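Trabajos escolares en casa: consejos para la mesa, el papel y las maquetas

9 de febrero de 2023
Por Jocelyn Panganiban
Tiempo de lectura: 5 minutos

En mi casa la mesa de la cocina es también la mesa de los deberes. A las cinco hay encima libros de ciencias, cola blanca y un mapa a medio pintar, y a las ocho tiene que haber platos. Llevo varios cursos con este sistema y he aprendido algunas maneras de hacerlo con menos enfados. Las escribo como las practico, y si en su casa el espacio es distinto, cambie lo que necesite.

Proteger la mesa antes de empezar

Un hule viejo es mejor que el periódico. El periódico se pega a la cola, mancha el papel blanco y se mueve cada vez que el niño apoya el codo. Yo tengo un hule cortado a la medida, con cuatro pinzas de mantel, y lo guardo enrollado detrás de la puerta. Para cortar con cúter pongo encima una tabla de cocina que ya no uso para la comida.

Si la cola ha caído en la madera, conviene dejarla secar del todo y levantarla con una tarjeta de plástico. Con el paño mojado se extiende y queda una película que después atrae el polvo. Para el rotulador permanente uso un poco de alcohol en un algodón, pero primero pruebo en la parte de abajo del tablero, porque algunos barnices no lo soportan.
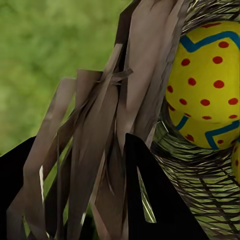

Huevo amarillo con puntos rojos y zigzag azul, sobre un nido de fibras.

El papel, los cartones y lo que se guarda

El profesor de mi hijo mayor, Eduardo Padilla, envía en noviembre una lista de materiales para los trabajos de todo el curso: geografía, música, teatro y ciencias. Esa lista la pego dentro de la puerta del armario y voy marcando lo que ya tenemos. Antes compraba cada cosa la tarde anterior a la entrega, y la cartulina negra siempre estaba agotada en la papelería Sison.

Guardo los cartones planos, de pie, entre el armario y la pared. Las cajas se desmontan con un cuchillo sin filo, pasando la hoja por la unión pegada, y así ocupan muy poco. De papel para borradores compramos un paquete de 1000 hojas y nos llega hasta el verano, siempre que los dibujos de prueba se hagan por las dos caras. Las cartulinas grandes no las doblo nunca - las enrollo con el color hacia dentro y las sujeto con una tira de papel, no con goma elástica, que deja una marca.

Los lápices de colores van en botes de cristal, separados por tonos cálidos y fríos. El sacapuntas está atado con una cuerda al bote. Parece exagerado, pero hace dos años que no compro otro. 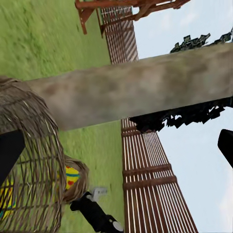
Pegar bien una maqueta

Para las maquetas de historia y de geografía usamos tres pegamentos, y cada uno tiene su trabajo. La barra sirve para papel sobre papel y para nada más. La cola blanca sirve para cartón, corcho y madera fina; se pone poca, se extiende con un trozo de cartulina y se aprieta con pinzas de la ropa hasta el día siguiente. La pistola de cola caliente la manejo yo, y solamente para las piezas que llevan peso.

Si la base se curva al secarse, se puede pegar un papel de la misma clase por debajo, con la misma cantidad de cola. El cartón tira entonces igual por los dos lados. Es mejor hacerlo con tiempo, por lo menos una noche antes de poner los edificios o las montañas, y con unos libros pesados encima.

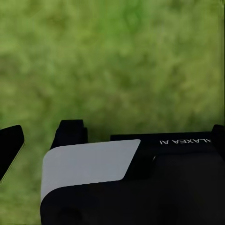

Pintar el terreno de una maqueta de geografía es la parte que a los niños les gusta más, y también la que más veces hay que repetir. El error habitual es abrir el bote de verde y cubrir todo de una vez; queda como una mesa de billar. Un campo de hierba se ve mejor con manchas de oliva, de lima y de un verde más oscuro que se mezclan en los bordes, como en la imagen, sin dibujar ninguna brizna. Yo lo hago con una esponja de fregar cortada en trozos, uno para cada tono. Se da primero el verde intermedio, se deja unos minutos y se toca con los otros dos sin arrastrar. Las esponjas se lavan enseguida con agua fría.

Llevarla hasta el colegio

Una caja de fruta baja, con un paño en el fondo, es el mejor transporte que conozco. La maqueta se fija con dos tiras de cinta de pintor, que después se quita sin romper el cartón. El nombre y la clase se escriben en la base y también en la caja, porque las cajas se pierden más.

Y por la noche, el hule se limpia con jabón neutro y se enrolla cuando está seco. Si se guarda húmedo, huele mal toda la semana.

Artículos relacionados
- Cómo forrar los libros de texto sin burbujas
- Quitar témpera de la ropa del uniforme
- Una estantería estrecha para las carpetas del curso
- Calendario de exámenes en la nevera: tres modelos
- Reparar una mochila con la cremallera rota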